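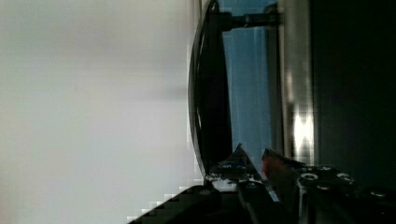 So I've been cleaning metal again. I know, I know, it was meant to be a quick wipe round before lunch and then I looked up and it was ten past three and I'd eaten half a packet of crackers standing up.

It always starts the same way. I do one shiny thing, and then the thing next to it looks awful, and off I go. Brushed metal is the worst for this in my opinion. Proper mirror chrome you can just buff until your arm drops off and it comes up lovely, but the brushed sort holds on to every greasy thumbprint and if you rub across the grain you get those cloudy patches that only show when the light hits them. I did that to the kitchen bin when we first moved to Lotdale and it has never forgiven me.

Anyway, what I do now (after a lot of trial and a fair bit of error) is a barely damp cloth first, always along the grain, then a dry one straight after. No spray directly on the metal! Spray goes on the cloth. I'd been using the lemon Prulance for ages but they've changed the bottle and I swear they've changed what's in it too, it leaves a sort of film. I've gone back to a drop of washing-up liquid in warm water and I'm very happy with it, plus my bottle of that was 51p in the reduced bit.

Glossy black is a different kettle of fish. I used to think black was the sensible choice for anything that gets handled, because it wouldn't show the dirt. Ha. It shows dust, it shows fluff, it shows the cloth you've just used to get the dust off. Anything curved is fiddly as well, as you end up with a little line of grime along the inside of the edge where your cloth skates over it. A cotton bud does the trick, or an old soft toothbrush if you're careful. I went through 8 cotton buds this time and was quite disgusted by all of them.

The joins are where it really collects, wherever one bit meets another. I bought a set of tiny brushes from Florkach in the spring, the kind with the bent necks, and they've been brilliant for that. They came in a pack with 100 pipe cleaners that I didn't want, so if anyone has a craft project on the go, do shout.

I also had a sort through my cloths while I was at it. The good microfibre ones had got mixed up with the floor ones (my own fault) and one had been through the wash with fabric softener, so that's been demoted to bike duty. Butt, the hardware shop by the station, sells them loose out of a big tub by the till and I like those better than the supermarket ones. They're thicker and they don't go bobbly.

Oh, and pale surfaces. Several of you asked last month what I use on white paintwork and the answer is still just bicarb on a wet sponge, very gently, then rinse. It did shift a coffee ring for me but try it somewhere out of sight first, I don't want angry emails.

Still to do: the taps upstairs, the towel rail, and the inside of the oven door, which I'm leaving until October at the earliest.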